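Cell line names need fewer letters and more rules

Last updated: April

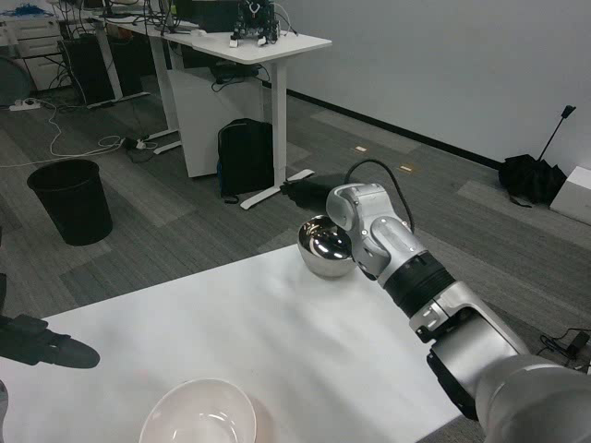
The trouble with short names

A cell line is usually christened by whoever freezes the first vial. The name goes on the cap in marker pen, then into a notebook, then into a paper, and by that stage it is too late to change. I have spent much of the past year checking the names in our freezer inventory against the literature, and I now think that journals should refuse any cell line abbreviation that is not paired with a registry number.

Our inventory holds 909 vials. Of these, 272 carry a label that could refer to more than one line. Most differ by a hyphen, a space or a trailing letter. A trailing letter may mean a subclone, a resistant variant, the initial of the donor laboratory or the second attempt at a transfection. Laiba Jadoon, who kept the earlier records, used "B" for "backup". Gadisa Ambaye used it for "bright", meaning the upper gate of a sort. Both uses were sensible and both were written down, in different books.

What a registry number fixes

A number carries no meaning, and that is its merit. It cannot be shortened, translated or improved. Zhuoran Wan has argued against me on this point: readers do not remember numbers, and a methods section full of them is hard to follow. I accept the second part. The answer is to give the number once, at first mention, and use the short name after that.

What it does not fix

A registry number says which line was ordered. It does not say what is in the flask. Profiling by short tandem repeats is still needed, on receipt and again before submission. Some would add a check every 10 passages – I would settle for the two.

The cost is small. Adding a number takes a minute per line. Tracing an ambiguous one took us most of a Wednesday, and the vial was thawed, profiled and thrown away.

Filed under: Cell culture, Nomenclature, Opinion

Contact | Copyright Aba Ofori | Back to top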